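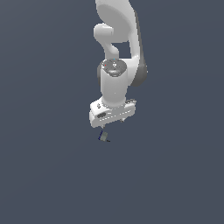 Before I let the arm in my garage move for real, I run every pick in the simulator first, and I'd tell anybody doing this at home to do the same. My setup is called Malý, and the first job I gave it was the simplest one I could think of: get an open gripper over a little block and close on it. I skip the floor and the table and leave everything plain slate gray. The block has that thin dark-blue edge down its left side, so I can tell which way it's turned without squinting (okay, with a bit less squinting).

## Setting up the approach

1. Open the gripper all the way before you go anywhere near the block.
2. Set a hover point 50 mm above the block. Peter Slanina talked me into this one at the Clalton workshop and I've never gone back!
3. Drop the speed to 20 percent for everything below hover.
4. Turn the wrist to match the block. Mine sits tilted, so a straight-down grab with the fingers square to the room would catch a corner.
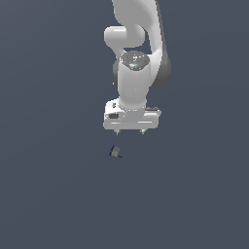 Then play the move one step at a time and stop before the fingers get level with the block. Swing the view around and check from the side, too. From high up, a gripper can look lined up when it's still way off!

If you're off sideways, fix the target and leave the joint angles alone. I spent 18 tries nudging joints by hand before Nelli Seppälä asked why I wasn't just moving the target. Good question, Nelli.

Once you're happy, go down in 2 mm steps, close, and lift back to hover. Save that as its own file before you touch the gripper force.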